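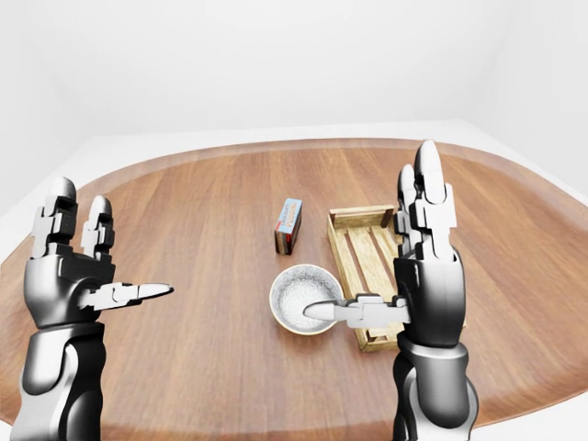 I started Flunus with one student, a borrowed grammar book and a kettle. I'm Marjatta Peltonen, and I teach Finnish to people in Dilmont who, for one reason or another, have decided they want to learn it. Sometimes it's a grandmother's letters in a shoebox. Sometimes it's a spouse, or a job offer in Tampere, or a metal band (more often than you'd guess!). We teach in small groups, and the classes I love best are the ones held at a big oval wooden table, the kind with a rounded edge and no head to it, so the shy person can't hide in the back row and the loud person doesn't get to preside. I grew up around a kitchen table and learned most of what I know by listening to grown-ups argue over coffee. I still think it's a pretty good method.

How we got going

I moved here from Kuopio for what was supposed to be a two-year stay. I had a teaching certificate and no plan to use it. Then a woman at the library heard my accent and asked if I could read her the back of an old postcard, and I read it to her (it was mostly about potatoes), and she cried, and the next week she came back with her brother and eleven more postcards. They became my first class, if you can call it that. We met on Thursday evenings and I charged them in rye flour.

After a while there were too many people for my living room, so I filled out the paperwork, picked a name and put up a website. People ask what Flunus means. It means nothing at all. I wanted something that was easy to say in both languages, and my nephew made it up in the car.

We're at 66 students this term, beginners to advanced, plus a handful of folks who finished the top level long ago and keep signing up for it anyway. I've stopped trying to move them along.

Who teaches here

Elli Pitkänen takes most of the beginners. She has more patience than I do and a much better singing voice, and yes, you will sing. Elli believes vowel length should be learned with the whole body, so there's some clapping too. If you're dreading that, give it two lessons. The difference between tuli, tuuli and tulli (fire, wind, customs) is a lot easier once you've stomped it out on the floor.

Urho Nurmi teaches the intermediate groups, where the cases get serious. He worked as a newspaper copy editor before he came to us and he marks homework in green. He writes long notes. Keep them, they're better than the textbook.

Italo D'Amico came to us as a student and now runs the conversation hour. He learned Finnish as an adult, starting from Italian, and remembers exactly which parts hurt. I can't really do that for people. I never had to learn the partitive, it was just there, like weather. When someone asks me why it's "luen kirjaa" one day and "luen kirjan" the next, I can give them the rule, but Italo can tell them how he finally got it to stick.

And I do the advanced class, the reading group and the family letters, which I'll get to in a minute.

What a class is like

We keep groups small. You'll get a course packet (Urho and I rewrote it last winter, so if you have the one with the blue cover, that's the old one and the page numbers won't match). Each session is ninety minutes with a break in the middle for coffee, and we speak Finnish during the break, too, even if all you can manage is "kiitos" and pointing at the milk.

I don't give grades. I do give homework, and I'll notice if you didn't do it, but I won't make a thing of it in front of people. Everyone has weeks like that.

We teach spoken Finnish alongside the written kind from the very first lesson. A lot of courses leave it for later and then students land in Helsinki, all ready with "minä olen," and everyone around them is saying "mä oon" at high speed. It's a rotten feeling. I'd much rather you were a little confused in week one, with us.

The letters project

This part is close to my heart. People bring in old family letters, recipes, church records, notes on the backs of photographs, and the reading group works through them together. So far we've transcribed and translated 147 letters. Some are in dialects I've had to phone my aunt about. A few are half Finnish and half English in the same sentence - "haalata," "kaara," all that lovely immigrant Finnish you won't find in the packet.

The biggest batch came from the Oksanen family, who had three generations of letters in a hat box, all about cows, weddings, a lawsuit over a fence and one really remarkable recipe for blood pancakes. We're still not done with them. If you have something similar in a closet, please bring it by, even if you don't want to take a class. You keep the originals, we only work from copies. 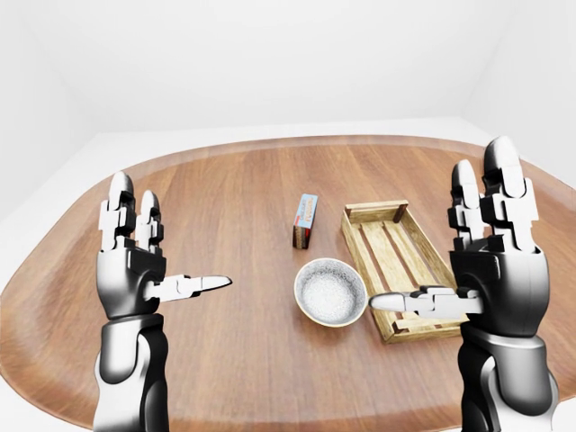 Signing up

New beginner groups start in September and January. You can join the upper levels any time there's a seat, after a short chat with me so we can figure out where you belong. The chat isn't a test! I'll ask you about your breakfast and what you did over the weekend, and if you get stuck we'll switch to English.

There's a discount if two people from the same household sign up, and if money is tight, write to me and we'll work something out. I mean that. I haven't forgotten the rye flour.

Kids under twelve have their own Saturday group with Elli. Teenagers can join the adult classes and usually end up better than their parents by spring, so be prepared.

A few things people ask

Do I need to be Finnish? No. Most of our students have no family connection at all.

Is it as hard as they say? It's different, and you'll need some patience with the endings. But there's no grammatical gender, no articles and the spelling is a dream. By November most beginners can tell me about their families, complain about the dark and order a cinnamon bun, and that'll carry you through a fair amount of life in Finland.

Do you do translations for businesses? Not really. I did some menus once for Billico, the café downtown, and found out I don't have the temperament. I can pass you on to Aatos Pelkonen, who handles contracts and manuals and likes it.

Can I sit in before I decide? Please do. Drop us a line first so there's a chair and a cup for you.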